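Sorting out the play kitchen box
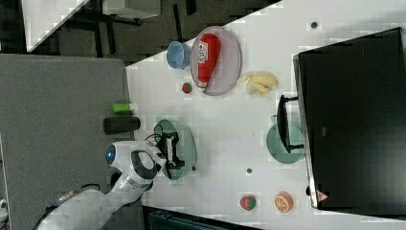

No. 214

The play food has needed going through for months. It lives in a crate under the stairs and every time the nieces come over the crate is tipped out and about half of it goes back. I set aside an afternoon in April and put the lot out in batches on the white table so I could see what we had.

The plates were the easy part. The big oval one, a sort of lavender grey with a see-through rim, is the one everybody fights over because it holds the most. The green round one is see-through too and came from a different set. I had thought of giving the green one away to make the colours match, then remembered that children do not care whether plates match. Both are staying.

The red squeeze bottle is a keeper as well. It gets used as ketchup on everything, including the fruit and once on my sleeve (it was empty, but I still looked). It has a white label with red lettering and a white cap. The label had started lifting at one corner before Christmas and I stuck it down with a dab of paper glue, which has held.

The light blue cup used to have friends. We bought a tea set from a shop in Plarkton when the older one was three and the cups have been disappearing ever since. One went to the beach and stayed there. One was trodden on. I looked on the Leitner website to see if they still sold spares, but they only do the full set now and I don't want another teapot. We have two teapots.

Then there is the small red and green fruit. My sister says watermelon, I say strawberry, and the nieces call it the apple. It is small enough that I would not leave it out with a baby in the house, so it now goes in a zipped pouch with the other little pieces. If you are sorting a box like this, I would do the small things first. I did them last and had to keep stopping to pick them out of the piles.

For washing I did two lots in the sink with warm water and ordinary washing-up liquid. Anything hollow needs a good squeeze and then standing upside down overnight. I skipped that step once, years ago, and the inside of a plastic pear went black. The bottle gets an old bottle brush. The wooden bits only get a wipe with a damp cloth.

Storage took longer than the washing. Igor Bartoš, who I used to share an allotment with, had told me to use shallow trays instead of one deep box, and he was right, although it took me a year to do it. I found a stack of trays at the Zotdale market. The man wanted more for the ones with lids so I bought them without. Plates and cups are in the bottom tray, bottles and tins in the middle, bread and vegetables on top, and the pouch sits in the corner of the top one. They slide under the stairs in front of the hoover.

What went: a cracked saucepan lid, a till with no drawer, several eggs that no longer shut, and a pizza with one slice. The till was hard to part with. I kept the plastic coins out of it, which my sister thinks is silly.

What went to a new home: a bag of duplicates for Godfrey Mutiso's little boy, who has just got a play cooker for his birthday. Mostly carrots. I don't know how we ended up with so many carrots. He also had the spare colander and a pair of oven gloves that never fitted anyone here.

I still need to find something for the white table itself. It marks if you drag things over it, and a wipeable cloth would save me nagging. The last one I had was from Plotov and it went sticky in the summer, so I won't be buying that again. If anyone has one they like, leave a comment.

Next job is the dressing-up bag, and I am putting that off until it rains.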